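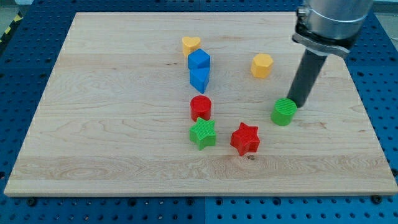
5. Comparing end tools on the block board

This section covers the side-by-side test of the plain rod and the Pivov two-finger gripper. Do it after the arm has been homed (section 3) and the camera has been calibrated (section 4). The same steps can be used for any other tool that fits the Wetance clamp bracket.

You will need:
The wooden board
The set of small plastic blocks
The rod, the gripper and the hex keys from the tool drawer
A tape measure
A copy of the trial sheet

5.1 Fitting the rod

1. Press Hold on the controller and wait for the arm to stop. Switch off drive power.
2. Loosen the small bolts on the clamp bracket. Do not take them all the way out.
3. Slide the rod up into the bracket until it stops.
4. Tighten the bolts a little at a time, going back and forth between them so the bracket closes evenly.
5. Measure from the bottom of the bracket to the tip of the rod. The standard length is 217 mm. If yours is different, enter the measured value under Tool > Length.

CAUTION: A wrong tool length will drive the tip into the board. Check the value again every time the rod has been out of the bracket, even if it went back in the same day.

5.2 Setting the board height

1. Lay the board on the perforated table and square it up by eye.
2. Clear a patch of bare wood and jog the arm down over it at the slowest speed.
3. Stop when a sheet of paper still slides under the tip with a light drag.
4. Save this height as Board Zero.
5. Repeat near each corner. If any corner differs by more than 1 mm, check for grit under the board.

NOTE: The board is wood and moves a bit with the seasons. At the Kilport site we redo Board Zero every October when the heating comes on.

5.3 Placing the blocks

1. Spread the blocks by hand. They do not have to sit in a grid, and a few should be close enough to touch.
2. Include flat-sided shapes, round ones and stars. Stars are the hardest for the rod, as they tend to turn when pushed on a point.
3. Leave a wide open area of board to push into.
4. Stand cylinders on end. A cylinder on its side will roll.
5. Step back behind the floor line before you restore drive power.

5.4 Running the push trials

1. Load the file push_basic and set the speed limit to 2000 mm per minute.
2. Choose a target block and a goal point on the trial sheet.
3. Bring the tip down beside the block, on the side away from the goal. Leave a small gap.
4. Press Run. Keep a hand near the stop button.
5. When the arm lifts, measure from the block to the goal and write it down. Note whether any other block was moved.
6. Do 29 trials with the rod, then change tools and do the same number with the gripper.

NOTE: Do not reset the blocks between trials unless one has left the board. Starting from wherever the last push ended gives a fairer mix of positions.

CAUTION: The gripper is wider than the rod. With the gripper fitted, raise the travel height before moving between blocks, or it will knock over its neighbors.

5.5 Reading the results

Compare the two tools on distance from goal first, then on blocks disturbed. In our own runs the rod did better in tight groups and the gripper did better on the stars — it could close on them and stop the turning. Cylinders were close to even.

If the rod misses by the same amount in the same direction each time, the problem is camera calibration. Go back to section 4. If the misses are scattered, check the clamp bolts.

Steps checked by Kanini Rashidi and Declan Ó Briain, May 2022. For the suction tool, see the Wanyama supplement.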